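From: Hanan Tannous
Subject: Re: [clockfolk] Worn gears in the Tolville church clock

Krishnan wrote:
> Has anyone had a replacement cut for an old turret clock lately?
> Ours is slipping on the strike side and the firm in Plolholm
> wants to sell us the whole train. I only need the one wheel.

Don't buy the whole train. We had the same quote for ours and ended up replacing three wheels over almost two years, one at a time, with the clock running in between.

Count the teeth on both the wheel and its pinion before you ring anybody, and measure the distance between centres with the arbors in place. Our first wheel came back wrong on that point and I had to pay for it again. If the pinion leaves are grooved, have them looked at too, or the new wheel will wear to match.

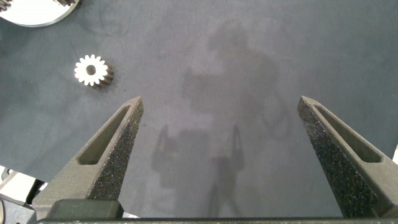 As to the strike, it may not be the wheel. Check the fly first. Ours was loose on its arbor and the hammer ran away every hour until August, when I pinned it. The bushes on that side were worn oval as well, and I had those done for 70 pounds.
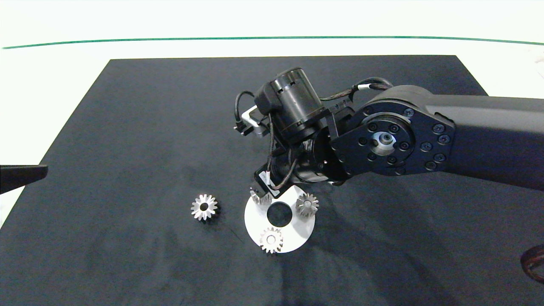

Gears and dark mat, same table.

What oil are you using? The last keeper here used whatever was in the shed, and it took me 3 evenings to get it off the pivots. I can post you the notes I made – they cover the going side only.

Hanan

> Also, does anybody still have the Stimatura drawings?

I have sheets 1 and 2. Never saw a third.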